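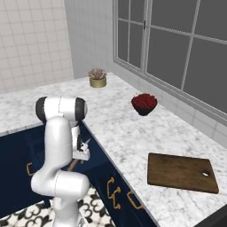
How long should the first scene of a comic mystery be?

Two pages is plenty for a first draft. You can always let it grow once you know who did it.

I love writing openings, so let's do one! Set a timer for 20 minutes and put two people in a room who want different things. My last pair were rival map dealers in Callness, fighting over a chart dated 1543 -- a fake, of course, but only one of them knew it.

Start on a line of speech. Skip the weather. Let the second person answer a slightly different question from the one they were asked, and keep going like that until somebody gets annoyed.

When the timer rings, read it out loud and cross out every line that explains a joke. I cut 93 words from mine, and it moved so much faster!

Then find the first odd detail, the thing a detective would come back to later (mine was a receipt from Brivham), and move it up into the first half page. Don't point at it. Mention it and get back to the arguing.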